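Water pricing and the household count
October 2012

The Donusham district has published its revised water tariff, which replaces the flat connection charge with a rate tied to the number of people in each home. The stated aim is to slow the fall of the local water table. The consultants, Zonex, treat population as the main driver of demand.

The district's own meter data do not support this. Homes took 14 percent of the water pumped in the year to September. Most of the rest went to irrigated export crops and the bottling plant at Pryor, both billed under fixed contracts that the new tariff leaves alone. Average home use was 120 liters per person per day. In the 193 homes with seven or more people it was lower, as kitchens and laundry are shared.

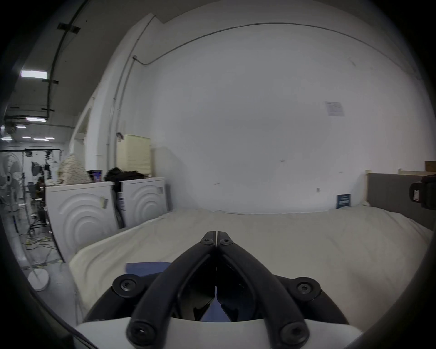

A charge per head therefore falls hardest on the homes that use the least water per person. It also leaves the largest withdrawals unpriced at the margin. Table 2 of the Zonex report lists contract volumes but omits them from the forecast. Written comments on the tariff can be sent to the district office in Donusham.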